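第4章 蒸しかごを使う(中華まん・蒸しパン)

この章では、Hultow 電気蒸し鍋に付属のステンレス製蒸しかごを取り付け、中華まんを蒸して皿に移すまでの手順を示します。煮込み調理については第3章、お手入れについては第6章を参照してください。

4.1 設置場所の準備

1. 本体は水平で安定した台の上に置きます。台の天板は耐熱温度を確認してください。
2. 壁や家具から10 cm以上離します。蒸気が壁紙や木部に当たり続けると、変色や反りの原因になります。
3. 本体の左右に、ふたと皿を平らに置ける場所を確保します。
4. 電源コードは台の縁から垂らさず、本体の後ろ側に回します。延長コードは使用しないでください。

注意:吊り戸棚の下では使用しないでください。蒸気は真上に抜けます。

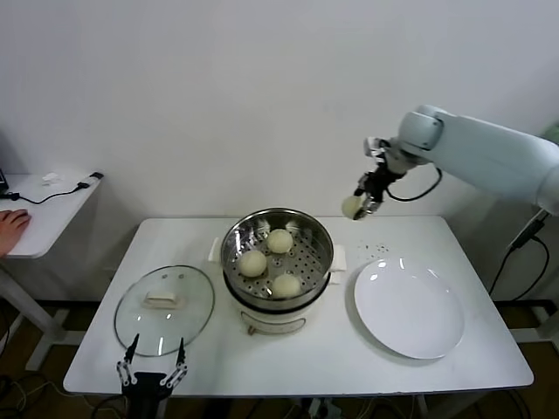 設置後は、給水する前に本体を軽く押してがたつきがないことを確かめます。がたつく場合は台を変えてください。布巾や紙を脚の下に挟んで調整すると、使用中にずれることがあります。

4.2 給水

1. 蒸しかごを外し、内鍋に水を入れます。水位は内側の下限線と上限線の間とします。
2. 蒸しかごを載せ、底面が水に触れていないことを確認します。触れている場合は水を減らします。
3. ふたの縁と内鍋の縁に付いた水滴を拭き取ります。

注意:下限線を下回った状態で通電しないでください。空だき防止装置が作動した場合は、電源プラグを抜き、40分以上冷ましてから給水してください。

4.3 中華まんを並べる

1. 中華まんの底の敷き紙は付けたままにします。敷き紙のないものは、穴あきのクッキングシートを1枚ずつ底に敷きます。シートをかご全面に敷くと蒸気の通りが悪くなります。
2. ひだのある面を上にして置きます。
3. 隣り合う中華まんの間と、かごの側面との間を2 cm空けます。蒸すと膨らむため、冷えた状態で触れ合っているものは皮が貼り付いて破れます。
4. 置いた後は押さえないでください。
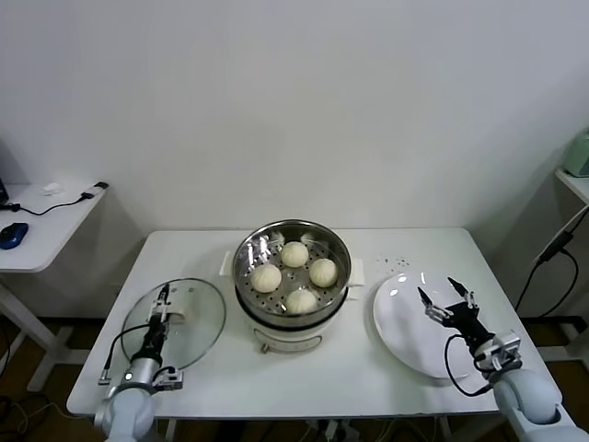

並べ方は個数によって変えます。3個までは三角形に置き、中央を空けます。4個の場合は、図のように奥・左・右・手前に1個ずつ、ひし形に近い配置とします。中央に5個目を置くと底面の穴がふさがれ、内側の面が生煮えになりやすくなります。5個以上を調理するときは2回に分けるか、別売の二段かご(Brenach 製)を使用してください。二段で使用する場合、上段の加熱時間は下段より長くなります。

4.4 加熱

1. ふたを閉め、蒸気穴がふさがっていないことを確認します。
2. 電源プラグを差し込み、「蒸し」を選びます。
3. 蒸気が連続して出始めてから時間を計ります。冷蔵品は10分、冷凍品は包装に記載の時間に従ってください。
4. 終了後は電源を切り、ふたを閉めたまま2分置きます。急に開けると皮の表面がしぼむことがあります。

注記:標準時間は室温20 ℃、直径8 cmの中華まんを基準とした値です。大きいものは竹串を中心まで刺し、抜いた串の先が十分に熱いことを確かめてください。

4.5 ふたを外し、皿に移す

1. 皿を本体の横に用意します。本体と皿の間には物を置かないでください。
2. ふたはつまみを持ち、奥側を先に持ち上げて蒸気を逃がしてから外します。
3. 外したふたは本体の横に平らに置きます。つまみを下にして置くと転がり、ガラスが欠けるおそれがあります。
4. トングで中華まんの側面を軽く挟み、真上に持ち上げて皿に移します。底が貼り付いているときは、平らなへらを差し込んではがします。
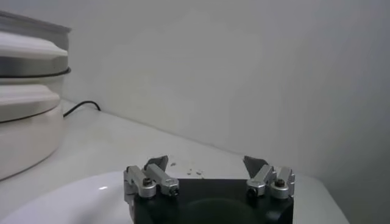
トングは先端が平らで、内側に歯のないものを選んでください。歯のあるものは皮に跡が残り、強く挟むと中の具の汁が漏れます。Wisard の調理用トングを使用する場合は、先端のシリコーンカバーを取り付けた状態で使います。

警告:かごを載せたまま本体を持ち運ばないでください。左右の取っ手は、電源を切って内部が冷めてから使用するものです。

4.6 使用後

1. 電源プラグを抜き、内鍋が冷めてから残り湯を捨てます。
2. 天板に落ちた皮や敷き紙のくずを拭き取ります。本体の底に入り込むと、次回の加熱で焦げ付きます。
3. 蒸しかごの穴に残ったかすは、柔らかいブラシで裏側から洗います。金属たわしは使用しないでください。

交換用の蒸しかご(部品番号29)およびガラスぶたは、販売店または Sydorenko 部品窓口で取り扱っています。注文の際は、本体底面の型番を確認してください。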